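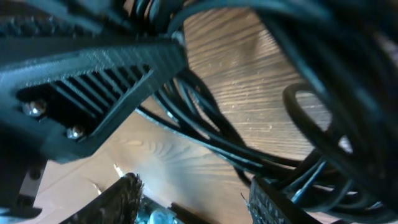
Home | Forums | Data Collection | New Posts | Search

Cable sorting episodes: how many before you train?

hagos_t
We've been collecting teleop demos for a cable task on a two-arm table setup. Pick a plug end out of the pile, pull that cable clear, lay it to the side. So far I have 619 episodes saved, all from two operators, Igor Kuruc and me. Average length is 25 seconds. The first policy grabs at the pile fine but often closes on the wrong cable, or on two at once. Before we spend another week recording, do I need more of the same or should I change what we record?

wuisan_bench
What does the wrist view look like when the fingers are down at table height? With black cables and black fingers my policy could not tell them apart at all. Look through 20 or so wrist videos at normal size, the size the model gets, and see if you can tell which cable is the target. If you can't, it can't.

hagos_t
Some are hard, yes. Once the arm is low, the cables close to the lens are a dark blur and they cover a good part of the view. The overhead view is better for finding the plug ends but the grippers get in the way when they come together. 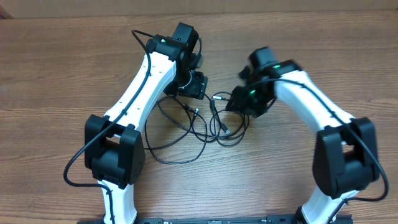 Overhead view, both arms in over the cables.

clitikfan
Wood table, dark cables, that contrast is fine. I would leave the cameras alone and get more data. We did a similar job on the Aken line and nothing good happened under 800 episodes. At 833 it started picking one cable at a time, and it kept getting better from there.

marrow77
I disagree with clitikfan. Number of episodes is the wrong thing to chase when the labels are mixed. hagos, do you and Igor solve it the same way? If one of you always starts with the left arm and the other uses whichever is closer, the policy will average the two and land in the middle of the pile.

hagos_t
We don't. I use the closer arm. Igor holds the pile with the left and pulls with the right, every time. I didn't think of that as a problem because both ways get the cable out.

marrow77
Both work for a person. Train one policy on his episodes only and one on yours only, same number of steps, and compare. It costs you two nights of GPU time and no recording.

clitikfan
Or train on both and use a policy class that can handle two modes. People do this all the time. Throwing out half the set is a waste.

marrow77
I said compare, I didn't say throw out.

igor_k
Igor here. My reason for holding the pile is that the loops catch on each other and the whole thing drags. Also we should talk about resets. We mostly lift the cables and drop them back in the same place, so the tangle ends up in the middle of the table and the sides hardly get used.

wuisan_bench
That matters more than the arm question in my opinion. Move the pile for every episode, left, right, close to the rail. Vary how tight it is too. The Sutatetti set that gets passed around has 3,234 episodes and most of them start from nearly the same spot. It falls apart if you shift the pile by a hand width.

clitikfan
Agree on resets. Still say you need more episodes.

hagos_t
OK. Plan for now: split the training by operator first, then record a new batch with the pile moved each time. Igor's method for all of the new ones – it is slower but I drag the pile more than he does. I will post success rates for the two splits when they finish.

marrow77
Test all of them from the same start positions, please. Write the positions down before you run anything.

Related threads
Wrist camera exposure on dark parts
Two operators, one dataset: keep or split?
Resets: by hand or by script
Trimming idle time at the start of episodes
Gripper closes too early on thin objects

Contact us | Copyright 2024 | Back to top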